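August 2024

The rain stopped before breakfast and I went down to the river without my coat, which was a mistake, but a small one. I have now lived in Trunduldale for four months and I still look at the sky as if it was the sky at home. At home a blue morning is a promise. In this valley it is only a remark.

I wanted to write today about the language, because something happened in the bakery. I asked for "a half bread". The woman gave me half a loaf and said, very kindly, "Half a loaf, there you are, love." It was a correction, I think, or maybe it was only what she says to everyone. I walked home and repeated it. Half a loaf. One loaf, two loaves. I have known the word loaf since school and it has never once come out of my mouth when I needed it.

My grammar is good. I can say this without pride, I had strict teachers. But the small words for house and kitchen I never learned, as we read novels and newspaper articles, and people in novels do not buy washing-up liquid. In March, when I was preparing to come, I made a list of 100 words which I believed I would need. I found the list again last night inside the dictionary. "Mortgage" is on it. "Notwithstanding" is on it. There is no "plug", no "drain", no "tea towel". I have learned all three of these since then, mostly by pointing.

So I have started a second list, at the back of this notebook, and only words that I heard from a living person may go in. This week: drizzle, skirting board, to pop out, peckish, a bit much. The last one is difficult. The neighbour said it about the new bus fares and then again about a very large dog. I believe it means "too much", but said by someone who does not want to quarrel.

Boter was closed again when I came past, with the same paper in the door, so I have still no lamp for the desk. I write this at the kitchen table. The light is better here anyway until almost nine, and I like to hear the water in the pipes when they run their bath upstairs.

In the afternoon I translated. The Quezada text is 800 words and I had thought it would take one morning. It has taken two already. It is about the care of fruit trees, and every sentence has a verb for cutting, and each verb is different. To prune, to trim, to thin, to cut back, to lop. In my language we have one good verb and we use our hands to show the rest. I did the first part again from the beginning and it is better now, less stiff. I left "lop" for tomorrow.

After that I cleaned, slowly. The wall has marks that I cannot remove with soap, and I do not want to rub through the paint. "Scuff" goes on the list, and also "smudge", which I find a lovely word, it sounds like the thing itself.
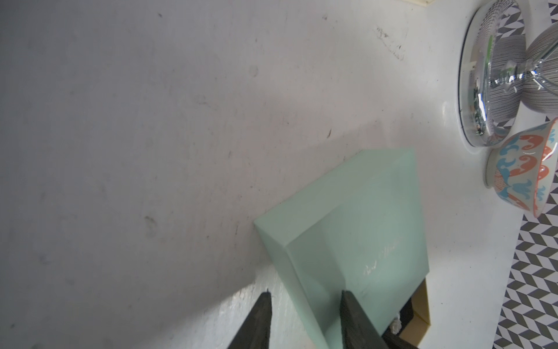
The white wall with its scuffs, and the pale green box.

Supper was soup and the half loaf. I ate almost all of it, with butter, standing up. Then I telephoned home and noticed that I said "anyway" in English in the middle of a sentence, and there was a little silence on the other side, and then laughing. I was ashamed for a moment and afterwards quite pleased.

Before sleeping I will read a little more of Tristorar. I am on chapter 2 since a week. The people in it are still on the boat, and it is raining there also, and the author has already used four words for it that I must look up.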